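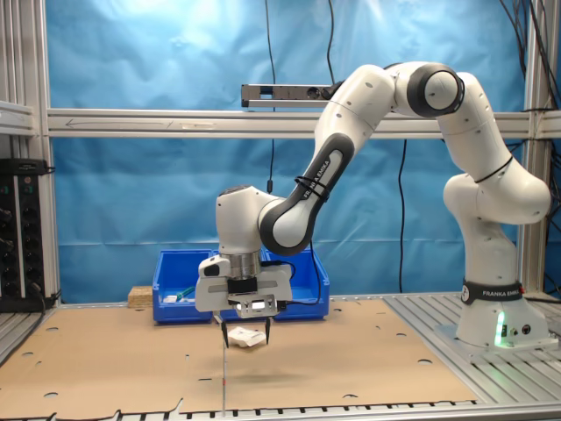

February, bench notes, glaze tests, Ornthorpe studio

Started 8:15 am. Kiln was down to 82 degrees when I checked the controller so I left the lid shut and did the paperwork first. Cracked it mid-morning and unloaded after lunch.

This was the second firing of the Gutska white over the iron slip. Same clay as last time (the buff stoneware, not the speckled). 21 tiles in total, three shelves. Tile numbers are scratched on the back and match the list in the red folder.

Top shelf: colour is good, a soft off-white going tan where the slip is thick. Pinholes on most of them. Worst on the tiles that had two coats brushed on the same day. The ones that were dipped have hardly any.

Middle shelf: best of the lot. Tile 9 is the one to show Promgate. Satin surface, no crawling at the edges, and the slip line comes through the way they asked for. Tile 11 is close but has a thumbprint at one corner from handling, my fault.

Bottom shelf: underfired. Dry and a bit chalky to the touch. The witness cone there had barely started to lean, while the top one was flat. We've been blaming the glaze for this but I think it's the kiln. The bottom element looks tired and it took a long time to get through the last stretch. Will put a meter on it before the next load. If the resistance is out we should replace all of them together and stop fiddling with the program.

Hold at top temperature was 30 minutes. Last time we had no hold. It has helped with the pinholes but not cured them. Next time I want to try a slower cool through the first part and leave the hold alone, so we only change one thing.

Mixing notes. Made up a fresh batch of the Gutska, 500 grams dry. Sieved twice. It settled hard overnight in the small bucket, same as the January batch, and took a good while with the stick to bring it back. Added a pinch of epsom salts dissolved in warm water and it has stayed up since. Labelled the bucket. Please don't top it up with tap water if it looks thick, check the gravity first. The hydrometer is back in its tube on the shelf over the sink.

The Katiyar stain came in. Two jars, blue-grey and a green. Haven't opened the green. Tried the blue-grey at a low percentage in the clear base on four scrap tiles, which are drying on the rack by the door. They look pink raw, which the supplier's sheet says is normal.

Promgate want the bowls food safe, so whatever we settle on needs the lemon and vinegar test again. I left a slice of lemon on tile 9 and another on tile 4 at 3 pm. Check both in the morning, rinse, dry, and look at them under the lamp. Write down any change in the gloss even if it's slight.

Shelves need scraping. There's a drip on the middle one, left side, from tile 14, which was too thick at the foot. I ground off the worst of it but it needs kiln wash before it goes back in. Kiln wash is nearly finished, have put it on the order list along with cones and a new sieve brush.

To do:
Meter on bottom element
Kiln wash, two shelves
Bisque the next set of tiles, same clay
Dip only for the next Gutska round, no brushing
Read the lemon tiles
Send Promgate a photo of tile 9 in daylight

Left at 5:20 pm. Kiln off at the wall, lid propped.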